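Nightstand

A nightstand, also called a bedside table or night table, is a small table or cabinet placed next to a bed. It holds items used shortly before sleep, during the night, or on waking, such as a lamp, a clock, a drinking vessel, reading matter, eyeglasses and medication. The term covers open tables, closed cabinets, chests of one to three drawers, and combined forms with both drawers and open shelving.

Contents
1 Terminology
2 History
3 Construction
3.1 Case
3.2 Top
3.3 Open compartment
3.4 Drawers and runners
3.5 Hardware
4 Dimensions
5 Use and contents
6 Care and clearing
7 Safety
8 See also

Terminology

In American usage, nightstand is the usual retail term. Bedside table and bedside cabinet are more common in British usage. Some manufacturers apply night table to pieces without drawers and nightstand to pieces with at least one, but the distinction is not consistent. A nightstand with three or more full-width drawers may be sold as a bachelor's chest, particularly when it is wider than it is tall.

The older word commode referred in part to bedside cabinets that held a chamber pot. In present-day furniture catalogs it is used for a low decorative chest and has no fixed connection with the bedroom.

History

Before indoor plumbing became general, many bedside cabinets were built around the storage of a chamber pot. These pieces had a small enclosed cupboard, often with a door or sliding front, and a top made of stone or close-grained wood that could be wiped down. Others had a raised gallery around the top so that a pitcher or candlestick would not be pushed off in the dark.

As plumbing spread, the cupboard lost its original purpose. It was kept in some designs as general storage and replaced in others by drawers. Matching pairs sold with a bed and dresser became common with factory-made bedroom suites. Electric lighting changed the use of the top, which now had to carry a lamp base and allow a cord to reach the wall.

Flat-pack versions brought further changes. Panels were standardized so that the left and right sides could be cut from one pattern, and drawer boxes were reduced to a front, two sides, a back and a bottom panel held in a groove. The cubby-over-drawers layout, with an open space directly under the top, is widely used in this class of furniture.

Construction

Case

The case, or carcass, consists of two sides, a top, a bottom or base rail, and a back panel. In solid wood pieces the sides are joined to the top with dowels, dovetails or a housed joint. In panel furniture the joints are normally made with cam fasteners and dowels. The back panel is thin but contributes much of the resistance to racking, and a case assembled without it will lean to one side under load.

Painted cases are finished in a single color inside and out, or have the interior left in a neutral tone. Grey, white and black are common in low-cost ranges.

Top

The top is either flat to the edge or fitted with a lip. A flat top is simpler to make and to wipe. A lip, also called a gallery when it is tall, retains objects that roll or slide. Low lips are formed by raising the side panels slightly above the top surface or by applying a thin strip along the edges. Debris tends to collect in the inner corner where the lip meets the top.

Wear on painted tops is concentrated at the front corners and along the front edge, where objects are set down and where the piece is struck when a bed is made or a floor is cleaned. It usually appears as scuffs and small chips that expose a lighter layer.

Open compartment

An open compartment below the top gives access to books, chargers or a tissue box without opening a drawer. It receives little light when the room lamp is overhead, and small dark objects placed toward the back are difficult to see. Some models have a cable hole in the rear panel at this level.

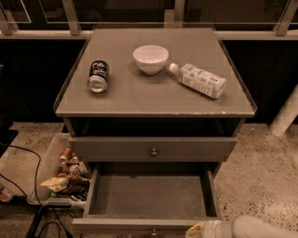

Grey two-drawer nightstand with lipped top and open compartment. The lower drawer is extended.

Drawers and runners

Drawers in a nightstand are shallow compared with those of a dresser. Three runner types are common. Wooden runners rely on the drawer side sliding on a fixed strip and are quiet but affected by humidity. Roller runners use a steel channel and a plastic wheel, and generally stop short of full travel. Ball-bearing runners carry more weight and may allow full extension, so that the rear of the drawer clears the case.

A drawer front may be overlay, covering the edges of the case, or inset, sitting flush between the sides. Inset fronts need a more even gap and show misalignment sooner. In some designs the box behind the front has lower sides than the front itself, which leaves room for items to catch on the rail above when the drawer is overfilled.

Hardware

Knobs and pulls are attached with a machine screw passed through the drawer front from the inside. A single central knob is usual on narrow drawers. Wider fronts use two knobs or a bar pull, as a single knob on a wide drawer allows the box to twist and bind. A knob that turns freely can be secured by tightening the screw from within the drawer.

Dimensions

There is no single standard height. The usual guidance is that the top should be level with the top of the mattress or slightly below it. A top set much higher is awkward to reach from a lying position, and one set much lower makes it easy to knock over a glass when reaching down.

Width is limited by the space between the bed and the wall. Depth is normally less than that of a dresser so that the piece does not obstruct the path beside the bed. Clearance must also be allowed in front of the case. With full-extension runners, the space needed is the depth of the case plus the depth of the drawer, together with room for a person to stand.

Use and contents

The top of a nightstand is a common collecting point for small household objects that belong elsewhere. Drink cans, plastic bottles and bowls are typical, particularly in rooms that are also used for eating or for desk work. Containers left on their sides may release residual liquid onto the surface, where it is held by the lip if one is present.

Drawers hold items of less frequent use. A common arrangement places daily items in the upper drawer and spare or seasonal items in the lower one. Divider trays reduce sliding when a drawer is opened quickly.

The floor beside the case is often used for a small bin. Clear plastic bins allow the fill level to be seen but leave wrappers and packaging in view. A bin set close to the front corner of the case may obstruct the drawers if it is moved inward.

Care and clearing

Painted and laminated surfaces are cleaned with a damp cloth and dried. Abrasive pads dull the finish and widen existing chips. Chips in a painted panel may be filled with touch-up paint; where the core is particleboard, an unsealed chip can swell on contact with water.

Clearing normally proceeds from the top downward. Cans and bottles are emptied and sorted according to local recycling rules, dishes are returned to the kitchen, and the top is wiped, including the corners of the lip. Drawers are then emptied one at a time. Opening more than one loaded drawer at once moves the center of gravity forward.

A drawer that sticks should be removed and its runners checked for dust, hair and loose screws. Wooden runners may be rubbed with candle wax. Oil is not suitable for wooden runners, as it holds dust and can stain the contents.

Safety

Tipping is the main hazard. Low cases are more stable than tall chests, but a light case with a heavy load in an open drawer can still fall forward. Wall anchors are recommended in rooms used by small children.

Open drawers near the floor are a trip and shin hazard in poor light. Electrical cables crossing the floor next to a nightstand present a similar risk and should be routed behind the case or along the wall. Cables should not be pinched between the back panel and the baseboard.

Hard floors such as tile or terrazzo allow a case to slide when a stiff drawer is pulled. Felt or rubber pads are fitted under the feet or base, with rubber preferred where movement is a problem.

See also

Bedroom furniture
Chest of drawers
Drawer slide
End table
Washstand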